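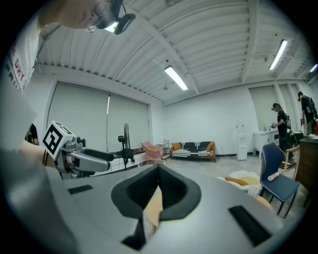

Tube lights and white ridged ceiling, Planden workroom.

Leave the Ceiling Alone

8/29/23

Every few months the question of a drop ceiling comes up again at Planden. The argument for it is always the same. The workroom looks like a shed, people say, and a grid of flat white tiles would make it look like an office. I have worked under that ceiling for six years and I think we should keep it the way it is.

The ceiling is white corrugated panel with a broad white beam across it, and the light comes from fluorescent tubes. I don't find it pretty. But a workroom ceiling has a short list of jobs, and this one does most of them well. It reflects light, it lets you see what is going on up there, and it stays out of the way.

Start with height. A drop ceiling hangs below whatever is already there, so the first thing you buy with your money is a lower room. The people who want one tend to be sitting down when they picture it. Most of us stand. We lean over tables, pass long boxes to each other and carry stepladders through from the back. In the Effiong building, where we used to rent, the tiles were low enough that anyone turning around with a length of shelving would put a corner through one. By the time we left there were two tiles missing above the main table and a third that had been taped. The landlord had stopped sending replacements, and the office look everyone talked about had been gone for a long time.

Then there is the matter of leaks. All roofs leak sooner or later. With an open ceiling you see the drip, you put a bucket under it, and you call someone who can follow it back to where it starts. With tiles you get a brown ring, and the ring can be a long way from the hole. At Effiong we had a brown ring for an entire winter, and the roofer came four times before he found the source. I don't blame him. He had to lift tiles one after another and look around with a flashlight, and each one he lifted dropped grit on the tables.

People who like the tiles will say they cut down on noise. They do, and I won't pretend otherwise. A hard ridged ceiling throws sound back at you, and when the room is busy it gets loud. I have gone home with a headache from it. But the noise in our room could be brought down a good deal with things we can reach. Felt pads on the chair legs would help. So would a rug by the door and some soft panels on the long wall, which has nothing on it now except a calendar from Zandutwood that is still turned to last October. None of that needs a contractor, and if it doesn't work we can take it down the same afternoon.

Light is where I am less sure of myself. I have heard more complaints about the tubes than about anything else in the room, and some of them are fair. Tube light is flat. It makes faces look tired and it bounces off glasses when you bend over something shiny. A couple of people have asked for warm hanging lamps like the ones in the Skivodel showroom. I went to look at those lamps. They are nice lamps, and over a dining table I would be glad to have one. Over a work table they put a bright circle in the middle and leave the ends dim, and you work in the shadow of your own head if you lean in. People doing close work lean in all day, often more than one person at the same table, each of them blocking somebody else's light.

A long tube is good at this. The light comes from a whole strip, and the white panels spread it further, so shadows on the table are soft. When you have small screws to find or fine print to read, soft shadows matter more than a cozy color. I would support changing the tubes for LED ones of the same length, in a slightly warmer white, when the current ones need replacing. That seems to me a sensible way to spend money on the ceiling. I would also like a switch that works one side of the room at a time, so that the people at the screens aren't forced to have the same light as the people at the tables.

What bothers me about the drop ceiling plan is that it spends a large amount on the part of the room that gives us the least trouble. The floor by the sink is cracked. The tables are different heights, so anything long has to be propped up on magazines where two of them meet. There are never enough outlets, and the extension cords run where people walk. I asked for a quote on new outlets along the wall in the spring and was told there was no budget for it this year. The ceiling quote was some six times as much, and it is still being discussed.

I understand that visitors come in and look around, and that first impressions count for something. I think visitors notice cords on the floor and clutter on the tables well before they notice ridges in the ceiling. A clean white ceiling with working lights reads as a place where work gets done. If the panels look dingy to anyone, we can wash them and give them a coat of paint over a long weekend. I have already priced the paint, and I would be willing to do the part around the beam myself.

The next meeting about the building is in October. I plan to ask for the outlets first, then the floor by the sink, then the new tubes.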